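Friday, August 7, 2020

Ok so the new site is up. Sort of. The front page works and the contact form works and if you click on Prices you get a page that says Prices and nothing else. Will fix tonight. Maybe tomorrow.

Quick recap for anyone who hasn't been following along. I've had the old site since forever, built by a mob called Plonden who did a decent job at the time and then stopped answering emails. Couldn't change a phone number without paying them. Couldn't add a photo. Then in July the whole thing went down for a weekend and I found out from a customer. That was it for me.

Got three quotes. Skiltano wanted 3,000 up front plus a monthly "growth package", and when I asked what was in the package I got a PDF with a lot of arrows in it. Erneris were cheaper but wanted me locked in for two years. Third one was Lucero Usuga, on her own, works from home, answered the phone herself. She asked what people usually ring me up for. Hours, mostly. And whether I do Saturdays. She said right, then that goes at the top, big.

Went with her.

## What we threw out

The slideshow. The music player (don't ask). Eleven pages of blog posts Plonden wrote for me about "trends" that had my name on them and that I'd never read. I read them last week. One of them recommends a competitor.

Lucero pulled up the visitor numbers, which I didn't know I had. 582 visits in the month and most of them left from the front page inside ten seconds. Fair enough. I would too. The email newsletter had 100 people on it and a good chunk of those adresses bounced. So we're starting that list again from scratch, properly, with a box people have to tick.

## What it's like doing the words yourself

Slow. I thought I'd knock it over in an evening. The About page alone took me most of a week. Everything I wrote sounded like a bank. Lucero's advice was to say it out loud first and type that, so I walked up and down the hallway talking to the dog. Came out a lot shorter. Also came out with the word "anyway" in it four times, took three of them out.

Search stuff I mostly left to her. She gave every page a proper title and a one-line summary, and got me to fill in the map listing, which still had my old street on it. Colour of the buttons we argued about. I wanted green. They're blue. She did a version of each and I couldn't find the green one on my phone in the sun, so. 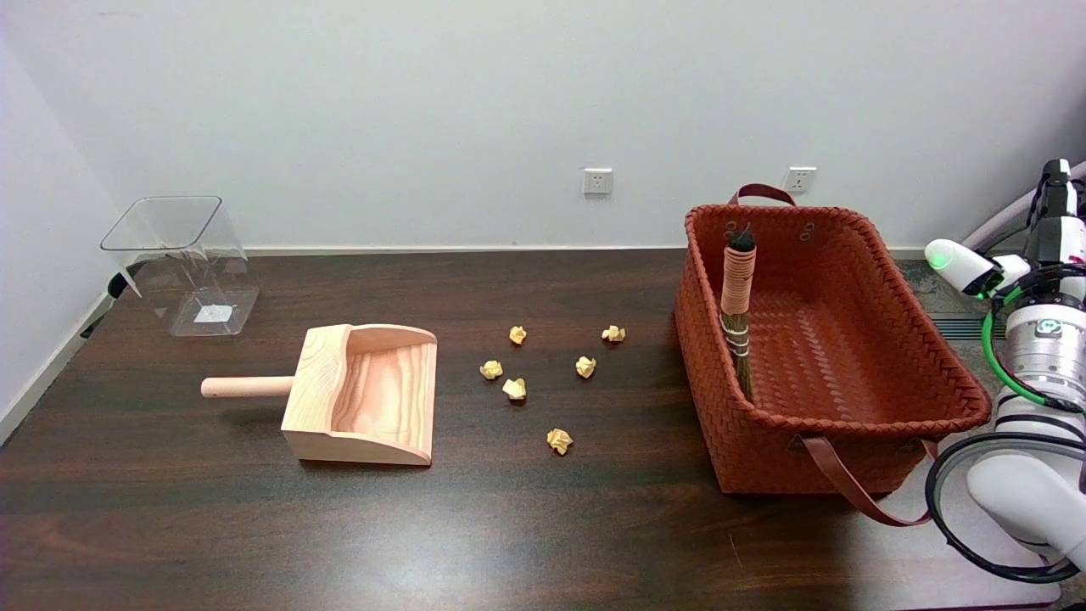 Ads next. I've put aside 40 dollars a week for a month to see if it does anything. No more than that. My brother in law reckons it's money down the drain and I should just do the socials, but I look at his page for the boat business and it's all him holding fish, so I'm not sure he's the one to ask. We're only going to show them to people within driving distance. The Skiltano bloke had me down for the whole country, what am I going to do with a customer in Perth.

Things still on the list:

- Prices page, obviously
- the logo's fuzzy on the bigger screens, need to find the orginal file
- send the old web adresses over to the new ones so people's bookmarks don't break
- reviews, need to ask a few regulars
- work out who has the login for the domain name (Plonden?? please no)

That last one is the worry. The renewal comes up soon and the account is in the name of somebody called Murakami, who I've never spoken to and who I assume worked there back in the day. Lucero has sent the forms off. If you are Murakami, hello, please check your email.

If anything looks broken on your end leave a comment and tell me what phone you're on. Comments should be working now. I tested it with one from myself and it went to spam.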